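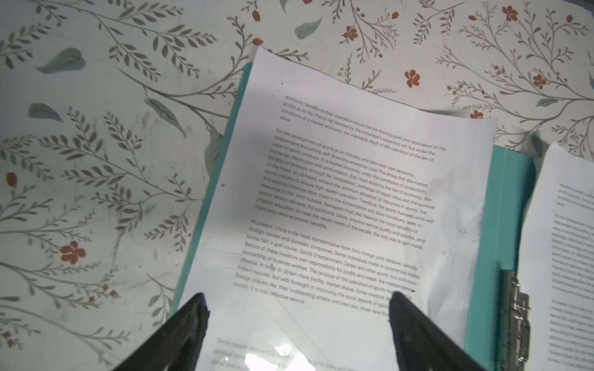 Could you please explain how you matched the same family in two different censuses when half the names are spelled wrong, one reader asked under my last post, and could you do it without assuming I know what a primary key is?

Yes! Gladly. I've been meaning to write this up since August, when I finished linking my township (Travdale, a mostly-farms place with one mill and too many families named after the mill) from 1880 to 1900. I had 177 households at the 1880 end and I did the whole thing in a plain spreadsheet, in the evenings, with a lot of tea. You don't need special software. I did try Daverer for a while and it's a nice program, but I kept exporting back to the spreadsheet to sort things, so in the end I just stayed there.

I'm assuming you already have your two sets of census pages and can read them. If you're missing 1890, so is almost everyone, because most of it was lost after a fire. You'll be jumping twenty years, which makes everything below harder and more fun.

## Step 1: Make one row per person

Not per household. I know it's tempting to squeeze a family into one row, and I did that the first time, and then I had to undo it all when I wanted to look for a daughter by herself.

My columns for 1880:

- Household ID
- Person ID
- Page and line
- Last name as written
- First name as written
- Last name, tidied
- First name, tidied
- Relation to head
- Sex
- Age
- Birthplace, father's birthplace, mother's birthplace
- Occupation
- Notes

For 1900 I use the same list plus birth month and birth year, which that census asks for. What a gift those two columns are.

The "as written" columns are sacred. Whatever the enumerator put down goes in there, even if he spelled the same family two ways on one page. Your own opinions go in the tidied columns. If you mix them you'll never know later which was him and which was you.

## Step 2: Give everyone an ID

This is the primary key thing, and it's just a label that belongs to one person in one census and never gets reused. Mine look like `1880-042-03`, meaning the 1880 census, household 42, third person listed. That's it! You can type them by hand.

Don't build the ID out of a name. You'll fix the name at some point and then the ID will be lying to you.

## Step 3: Work out a birth year

Add a column called "calculated birth year" to both sheets. For 1880 it's 1880 minus the age. For 1900 use the birth year as given, and if it's blank or unreadable, subtract the age from 1900.

Then be generous. Ages in these records wander all over the place - my own great-great-grandmother aged fourteen years in two decades, good for her. I start with a window of 2 years either side, and I only widen it for people who fit well on everything else. Babies and small children tend to be closer, in my pages anyway. Widows and boarders are all over the map.

## Step 4: Start with the things that don't change

Everybody wants to start with last names. I'd start with a filter on sex, birthplace and birth year, and then look at first names, and only then at last names. Sort your 1900 sheet that way, take one person from 1880, and see who's left.

For first names I keep a little second tab of nicknames: Polly and Mary, Sally and Sarah, Jack and John, Nell and Ellen or Eleanor or Helen. There's a much longer list in the Marinescu index, a nickname file that gets passed around our county group, and I copied the bits I needed. Add your own as you go. Middle names are sneaky too, so if a boy vanishes and a new one pops up with the right age and parents, check whether his initial fits.

For last names, read them out loud. I mean it, out loud, in the accent you think the family had. I had a household I couldn't place for weeks until I said the name the way a tired enumerator might've heard it through a screen door, and there they were two pages along.

## Step 5: Match the household, then the people

One person matching one person is weak. A whole family matching is strong. If I've got a father, a mother and three kids in 1880, and in 1900 I find the parents with the youngest child still at home and everything lined up, I'm pretty happy, even with a mangled last name.

So do your easy families first. Big ones, odd first names, unusual birthplaces. Every family you link comes out of the pile and the pile gets less scary.

Daughters are the hard part. If she married between the two censuses her last name is gone, and you'll need the marriage register to get her back. I put "marriage?" in the notes and leave it for a separate trip. (Same with anyone who moved over the county line. You can lose a month doing that.)

## Step 6: Make a links sheet

Please don't paste the 1900 details next to the 1880 ones. Make a third sheet, and keep it small:

| 1880 ID | 1900 ID | Confidence | Why |
|---|---|---|---|
| 1880-042-03 | 1900-118-01 | A | Parents next door, birth year agrees |
| 1880-042-05 | 1900-090-02 | C | First name and birthplace only |

My grades are simple. A means I'd argue for it at dinner. B means I believe it but I'd like another record. C means it's a hunch, and C links don't get used for anything until they move up.

Fill in the "why" column every single time. I skipped it on my first batch and ended up with 37 links that I couldn't explain to myself, so I did them all over again.

## Step 7: Look for collisions

Sort the links sheet by 1900 ID and look for the same one showing up twice. That means you've turned two people from 1880 into one person in 1900, and at least one link is wrong. Then sort by 1880 ID and do the same. I check every evening before I close the file, and there's usually something.

My worst tangle was two cousins with the same name, born the same spring, both farmers. In my sheet they're called Diner 1 and Diner 2, after the crossroads where I sat and sorted them out over pie. They're both still a B.

## How long does it take?

I had a bit over 300 links when I called it finished, and a fair number of people I never found at all. Some died, some moved, and some are probably sitting in 1900 under a spelling I haven't thought of yet. Leave their rows blank in the links sheet and keep their IDs. I still go back and try one or two when I've got a new idea about a name.

If you get stuck on a particular family, put the IDs and the as-written spellings in the comments and I'll have a look. Next up I'm doing the marriage register, so send daughters!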